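Monow Slatted Tray and Ribbed Ring: Frequently Asked Questions

What is the tray made of?
Plywood, light in color and left unfinished. The walls are slotted and meet at small corner posts. The floor is one smooth panel.
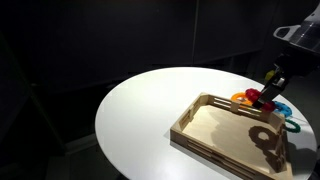
Can the tray be washed?
No. Wipe it with a damp cloth and dry it at once. Standing water raises the grain. Morelli board wax may be used on the floor panel; allow 3 hours before putting toys back.

Is the ring sold separately?
Yes, as a spare part through Arusance. Red is the only color in stock. Orders placed by Thursday noon ship the same week. 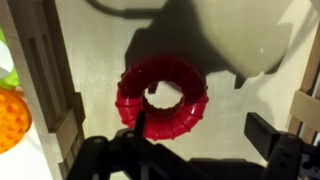 How do I clean between the ribs?
Use a soft, dry brush and follow the grooves. For sticky residue, add a drop of dish soap to warm water, rinse, and let the ring dry before it goes back on bare wood.

Does the ring roll?
On its edge, yes, but unevenly, as the ribs act as small flats. The tray walls are low and will not stop a ring rolled hard. 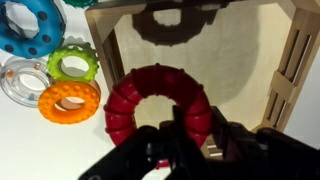 Will the ring mark the wood?
We have had no reports of color transfer. Light scuffs can be removed with 100 grit paper, sanding along the grain.

What surface should the tray stand on?
Any flat, level tabletop. On glossy tops, fit the felt pads from the Foltudari kit, one under each corner. Round tables are suitable provided all the corners are supported.

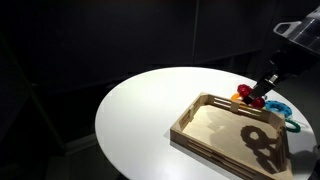
Slatted tray on a round white table.

What does the warranty cover?
Split boards and loose corner joints, for 2 years from delivery. Water damage is excluded.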